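3.2 Cubes and table

Earlier stacking studies favor hard blocks, which click nicely and roll under radiators. We used foam cubes in light blue and pink, all from the Trindodell set, on a round wooden table (Figure 2).

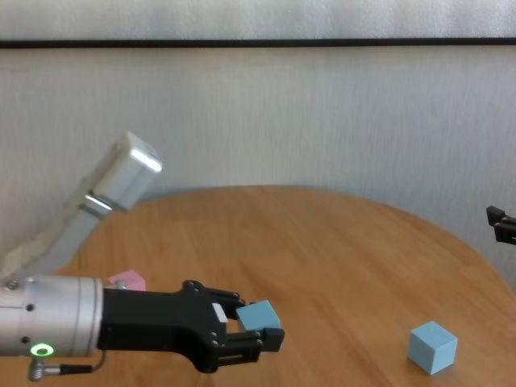
A round table has no corners to line things up with, and Chu and Ko argued over this for most of July. Ko won – the table stayed.
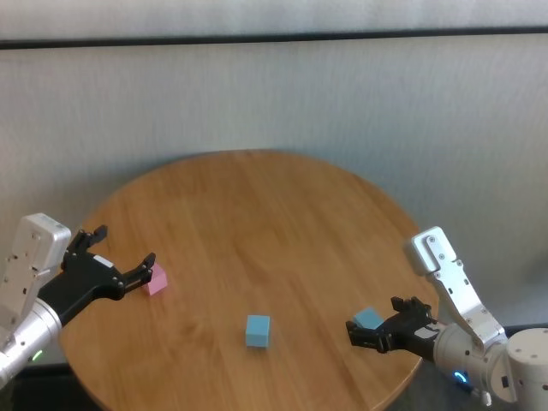

Figure 2. Foam cubes on the round table.

Each layout was used for 6 trials, 30 layouts in all. Color was ignored in scoring, though 13 raters asked if pink counted extra.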